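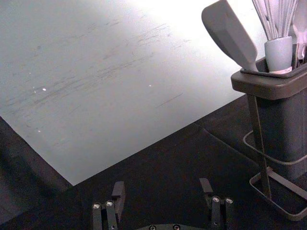 Home | Manuals | Colto arm | Section 14: Work area rules

Keep speed at or below 155 mm per second whenever a person can reach the table. Anything that stands taller than the work surface counts as an obstacle – a utensil caddy with a whisk and spatula sticking up out of it is entered at the height of the tools, not the tray.

1. Press Stop.
2. Clear a 300 mm margin around the arm base.
3. Open the gripper fully and wait 30 seconds.
4. Enter each obstacle under Zones.

CAUTION: Do not reach between the fingers with power on.

Note: Redo step 4 if anything is moved.

Last updated: June

Comments
Konrad Michalski: Does the margin apply to the Temura base too?
Wojciech Kaczmarczyk: Yes, same margin.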